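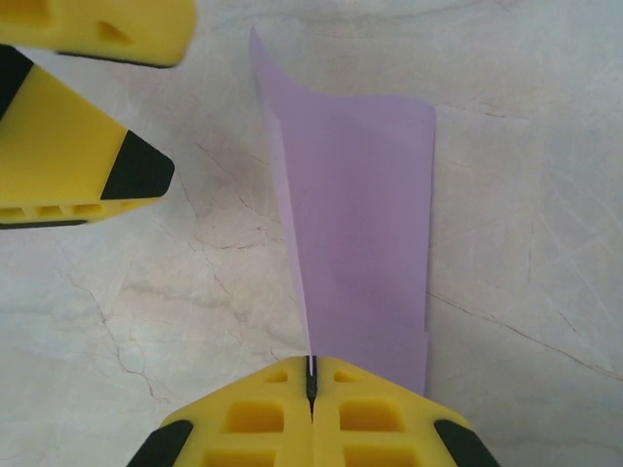
Mark sheets, result printouts and hall tickets have to survive several years of being taken out, copied and put back, and most of the damage is done at home within the first month. Thermal and inkjet printouts fade at different rates, so copy anything thermal onto plain paper as soon as it arrives. Folding is the second problem. A sheet folded lengthwise, like the lavender one here, keeps a raised flap along one side, and the corner of that flap catches on the next sheet in the stack. Fold only the working copy.

Flattening a creased sheet
Open the fold and lay the sheet face down on a hard, smooth surface. Cover it with clean blotting paper, then with a board slightly larger than the sheet. Put around 14 pounds on the board and leave it for 20 hours. Do not iron printed paper. Toner softens under heat and transfers to whatever touches it.

If the crease is still visible, turn the sheet over and repeat once. A third pressing makes little difference.

Storage
Use one sleeve per document. We keep semester results in Plaltex sleeves, open at the top, inside a Rathjen box file. Sleeves that smell strongly of plastic should be aired for seven days before use — the softener in cheap vinyl lifts ink.

Keep the box off the floor and away from outside walls. In August, when the air is damp, leave the lid closed and replace the drying packet.

Labels
Write the exam year, part and roll number on the sleeve in pencil or on a paper label, never on the certificate itself. Tenuron labels peel off cleanly for the first year or so. After that, warm the label with a hair dryer on low, with the document removed.

Copies
Scan at 300 dpi in color, even if the original is black and white, so that seals and signatures stay legible. Name the file by year first, then part. Store one copy outside the house.

Updated Jul 19, 2018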